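Journal > Kitchen > September
Search this blog Search

Apples again. Kerstin Diekmann dropped off a bag from Ondgate, eight of them, and I have been trying to keep them out in the open so they get eaten. Last year's went soft in the fridge drawer. These are striped, yellow at the bottom end with red coming up the sides.
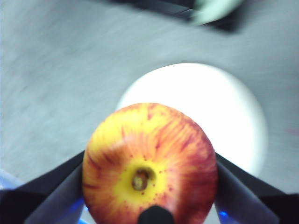 Do you wash them before they go in the bowl? I wash each one right before eating it and leave the rest alone.

The big white bowl has been in the cupboard since we moved to Cekley. It takes six apples easily – the other two went into a cake, which came out a bit flat. I put the bowl by the window first, but it gets some two hours of strong sun there, so now it stands at the other end of the counter. Bananas stay on their hook.

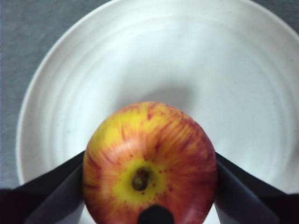
Apple and the big white bowl.

I still need a recipe for sauce without much sugar.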